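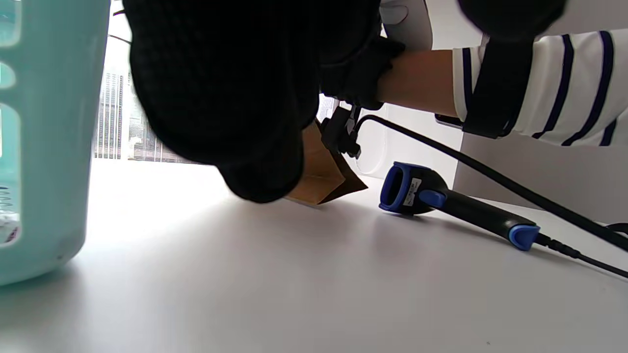 Gloves, box and scanner on the white tabletop at Skodley.

I got to Skodley at 7 in the morning and the technician who looks after the packing cell was already on a second coffee. She asked me to leave her name out ("my mother will frame it"), so I'll just say she's been with the cell from the start and talks about it like an old car.

The cell is called Urkerer. It's an arm that learns to pick small goods out of a basket by copying people, and most of her day goes into the part that people wear. "Everybody wants to see the arm," she told me. "The arm's fine! It's the gloves that need me."

So we talked gloves. Each one carries a clip and a cable, and the cable is what she worries about. "You bend your wrist all day long, and the wire bends with you. I leave a nice fat loop in it. If it's tight, it'll quit on me by lunch." She has 2 spare sets in a drawer and swaps them out after 30 hours of wear, whether they're acting up or not. I asked if that wasn't a bit wasteful. She laughed – the old ones go to Astlow, the shop that re-solders them, and come back good as new.

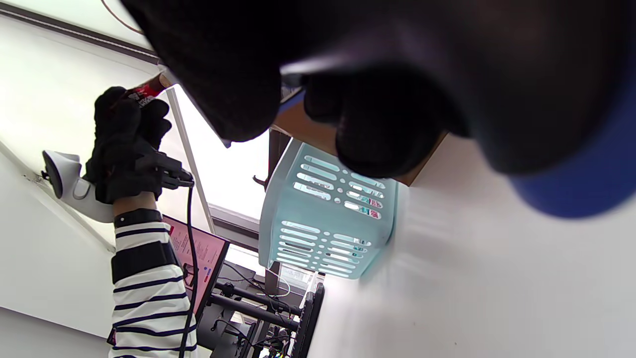 Gloves on, with the controller strapped in behind one hand.

The controller is the other fussy bit. It tells the system where the hand is, and if the mount creeps even a little, the arm starts reaching short. "You'll see it go for the box and stop in front of it, like it's shy," she said. Her fix is a small screwdriver and a fresh strap, then a slow pass over the table with the monitor on so she can check the readings. Salazar, the firm that sold them the arm, wanted her to do that once a week. She does it every morning.

And the scanner? "Oh, wipe the window. That's it. People call me over and it's a thumbprint."

I wanted to know what she'd change if she had the money. Shorter cables, she said right away, then changed her mind and asked for a better chair. We were still arguing about chairs when somebody called her back to the table.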